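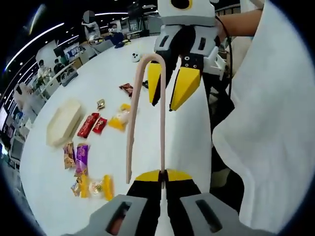 I've been curious about the Privstead pain clinic and its research wing for ages (my mom has had a bad back since I was in middle school), so when they put up a sign for an open day in July, I signed up the same evening. Doors opened at 10 and I was there at ten to, which got me a parking spot and a very strong coffee.

The whole thing is run by the El Sherbiny Institute, which has the top 2 floors of the old mill building. They split us into groups and mine started in the sensory testing room. You put your forearm on a padded rest and a little metal plate gets slowly warmer until you press a button to say it hurts. I thought I'd be tough. I was not tough! The woman next to me sat there perfectly calm long after I'd given up, and the nurse told us that kind of spread is completely normal. People differ a lot, and the same person can differ from morning to evening depending on sleep and worry and what they've had for lunch.

Next came the family study, and I could have stayed there all day. It's called Lurkel, and so far 511 people have joined, from 176 families. They give a spit sample, fill out a long set of questions about old injuries and operations, and do the warm plate test. The team is looking for small differences in genes that run along with feeling more pain or less of it. I asked if they'd found "the one" yet and got a very patient smile. Most of the time it's lots of tiny effects piled together, and a change that looks exciting in one family can fade away when they check it in the next.

Then the freezer room – loud, and smaller than I'd pictured. The samples sit at minus 80 degrees Celsius, and we only got to look through the window in the door. A kid in our group wanted to know what happens in a power cut. (There's a backup generator in the yard, and an alarm that rings somebody's phone.)

Lunch was sandwiches on the landing. I got talking with a couple who had driven in from Skurnus to ask about joining, and they were a bit let down to hear that sign-up for their age group doesn't open again until fall. They put their names on the list anyway, and so did I.

The last stop was a talk on wound healing, which ran long. I lost the thread in the middle, but the part about how nerves and skin cells signal each other after a cut was great, and the slides were clear even from the back row. I left with a tote bag, two leaflets for Mom and a slightly pink forearm that was back to normal by dinner.

Contact | © Privstead Days Out | Back to top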